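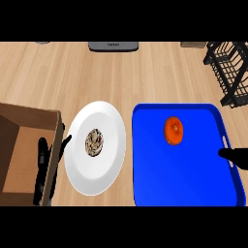
How long should you keep old letters? As long as there's someone, you included, who would want to sit down and read them again.

8 March 2020
7 min read
446 shares

I got that answer from Elmarie Baloyi, who spent most of her working life looking after other people's papers in a county archive and now does the same for private families, and I've been chewing on it ever since. My own letters had been in the bottom of the wardrobe through two house moves and a divorce. I knew they were there in the way you know you've got a spleen. Then in September my aunt died, and I came home from clearing her bungalow with a good many more of the things, tied up with dressing gown cord, and the wardrobe door wouldn't shut.

So I started reading. I'd meant to sort, but anyone who has ever tried to sort letters will know how that goes! You pick one up to see who it's from, you read the first line, your tea goes cold and you've learned a great deal about a caravan holiday in Rhyl and got nowhere at all with the wardrobe.

My aunt wrote very plainly. She told people what she'd had for dinner, what the doctor had said about her knee and whether the man had come about the gutter. I'd always thought of her as a bit dull on paper (sorry, Auntie) and I used to skim her. Reading them all in one go is quite different. The gutter runs on for most of a year. The man comes, the man goes away again to get a part, there's a falling-out over the bill, and somewhere in the middle of it my uncle goes into hospital and she gives that exactly as much room as the gutter. One line. Then back to the downpipe. I had to go and stand in the garden for a bit after that one.

I rang Elmarie the next morning and asked her what a sensible person does with this lot. She was very nice about it. Most people, she told me, come to her wanting permission to throw things out, and she's happy to give it. Christmas cards with nothing in them but a name can go. So can anything you wouldn't be able to explain to a stranger and don't much like looking at yourself. What she won't have is people doing it in a single afternoon in a temper. "Do a little pile and then have your lunch," she said. "Your judgement goes off quicker than milk."

I asked about the other sort, the ones you'd rather nobody else saw. I have a few of those. Everyone does, I should think. She said to burn them if I wanted to burn them, that they were mine, and that the family history could manage perfectly well without them. I was so relieved I nearly cried down the phone.

There's a bit of practical stuff too, and I'll pass it on as she gave it to me. Take out the paper clips and the rubber bands, which rust and perish and leave nasty marks. Keep the envelopes if they've got a postmark you can read, because half my aunt's letters are dated "Tuesday". Don't laminate anything, ever. Keep them flat and out of the loft, somewhere you'd be comfortable sitting yourself. And write on the outside of the folder in pencil who the people were, while there's still someone about who knows.

That last one sent me off to Firdevs Aksoy, who was my aunt's neighbour and is the only person left who could tell me who "poor Clasano" was. He's all over the letters. Poor Clasano has been sick again, poor Clasano didn't like the fireworks. I had decided he was an Italian lodger with nerves, and I'd become quite fond of him. He was a cat! Named after a ladies' hairdresser's on the parade, apparently, where he'd been found as a kitten behind the bins. Firdevs laughed so much she had to put her cup down. Her own mother's letters are in Turkish, in a hand she finds hard going, and she's been reading them aloud to her grandson over the phone, a page at a time, working out the tricky words between them. He's learning the swear words first, she says.

I wanted to talk to someone who still does it, proper letters with a stamp, and a friend put me on to Jouko Eskola and Aleksi Oksanen. They met doing their national service in Finland and have been writing to each other for 57 years. Jouko lives outside Hull now and Aleksi never left Oulu. They do have email. Jouko tried it for a winter and found he was answering too fast and not saying anything. With a letter he has a week or two to go about noticing things to put in it. He showed me the last one he'd had, four sides about a leaking boat and a long complaint about a radio programme, and he read me bits, translating as he went, and kept stopping to argue with it.

Does he keep them? Every one. Does Aleksi? Jouko had never asked. He thought that would be a peculiar thing to ask a man.

Anyway. I've written three myself since Christmas, which is three more than I'd written in the ten years before, and I'd forgotten how much your hand hurts. I bought a pad of plain blue paper from Fiore, the little stationer's near the station, and ruined the first few sheets. I wrote to my cousin about the funeral and to an old teacher. The third was to a woman I shared a flat with when I was twenty-two and had a silly row with over a deposit of 60 pounds. I found her letter about it in the wardrobe. She'd been completely right, and I told her so.

She hasn't written back yet. The wardrobe still doesn't shut, but I know who the cat is.

57 comments

Related
The lost art of the thank-you note
Parvaneh Ahmadpour on keeping a diary badly
What to do with a drawer full of photographs
My year of buying nothing but stamps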